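Home Explore Notifications Lists Profile More

Ziltside @ziltside · 2nd June

Power strip sort, annual edition. Everything with a plug on it came out of the drawers and onto the gray table. Posting the method as I go so next year takes less time.

Scope: strips, plug adapters, USB charger cubes, loose cables. Lamps and appliances stay where they are. The clothes rack shares the space and is being ignored until the electrical side is finished.

Last sort was in January of last year. I labeled the bins and did not label the strips. The bins are still correct. The strips had drifted to wherever an outlet was short.

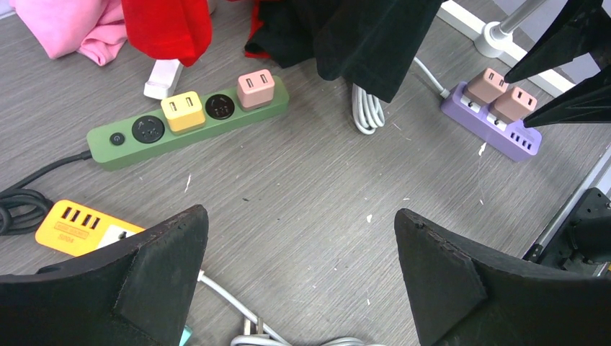 Sort by outlet spacing first and ignore color. Spacing decides what a strip can hold once the chargers go in, and color only helps you find it again. Colored housings do earn their keep at that second job. The green strip with the round sockets and the purple one with the USB ports along the front can be told apart from across a room, so each gets a permanent location and the location goes on the bin label. Black strips get tape.

Step one is cords. Uncoil completely, run the length through your fingers, bend it gently at both ends. Stiff spots or a jacket pulling out of the strain relief means the strip is retired. No electrical tape repairs.

Step two is ratings. Read the label on the underside and write down the maximum load. If the label is gone, the strip goes on light duty only: phone chargers, a desk lamp, nothing that heats.

I keep the list in Batico, which is a spreadsheet with a nicer front end. Columns are item, cord length, outlet count, max load, location, last checked. Row ID is 3,106 for the newest entry because I never reset the counter after importing the old household inventory. It bothers me slightly.

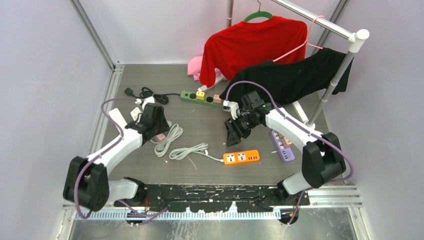

Aquino replied that a surge protector has a service life and mine should be on the list with a purchase date, whatever condition the cord is in.

Correct, and a gap in my columns. Adding "bought" after "last checked." Anything with surge protection and no date gets today's date minus a guess, flagged as a guess.

For the record, a plain power strip and a surge protector can look identical. Check the label for a joule rating. If there isn't one, treat it as an extension cord with more outlets.

Step three is charger cubes. These cause most of the trouble. A cube that is wider than the strip covers its neighbor, and then someone adds a second strip to get the outlet back. That second strip is usually plugged into the first one. Do not do this.

Fit test: plug in every cube you intend to use, all at once, on the strip they will live on. If one has to sit crooked to make room, move it to a strip with wider spacing.

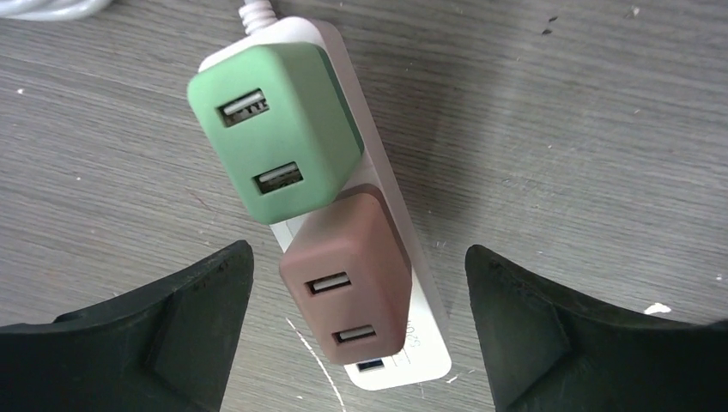 Two-port cubes share their rated output between the ports on most models. Two phones will charge slower than one. If a cube is labeled with a total and a per-port figure, the total is the one that goes in the spreadsheet.

I allow 14 cubes in the whole house. More than that and they start living in drawers, which is how this began. Surplus goes to the e-waste drop-off, with the matching cables in the same bag.

Question in the replies about adapters for other plug types. Keep them in one pouch with the travel things. An adapter changes the pin shape. It does not change the voltage, so read the input line on the charger before relying on one.

Step four is cables. One spare of each connector type, two if it's a type you travel with. Loose coils, hook-and-loop ties, no rubber bands. Rubber bands go brittle and leave residue on the jacket.

Cusik makes a divided tray that fits a standard kitchen drawer and holds coiled cords upright. I have had mine for more than 2 years. The dividers slide when the tray is half empty, so fill the gaps with something.
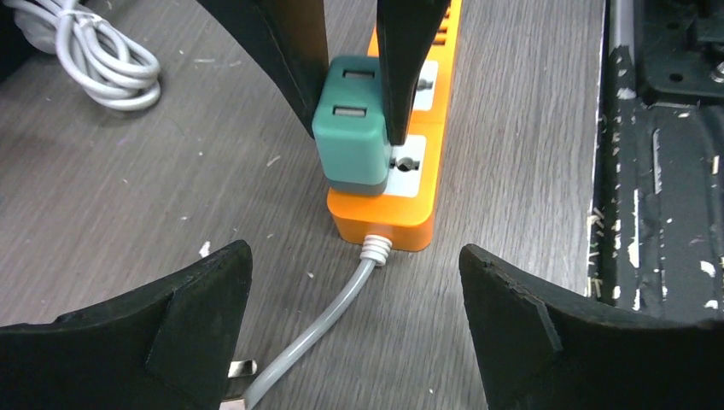 PUTTING IT BACK

5/ Return strips to their locations before returning anything else. Heaviest users first: desk, then kitchen counter, then bedside.

6/ Every strip stays visible and reachable. Not under a rug, not behind a stack of clothes. Cord slack goes in one wide loop to the side.

7/ Update "last checked" on every row, including the ones that didn't move.

8/ Then the clothes rack. Separate thread.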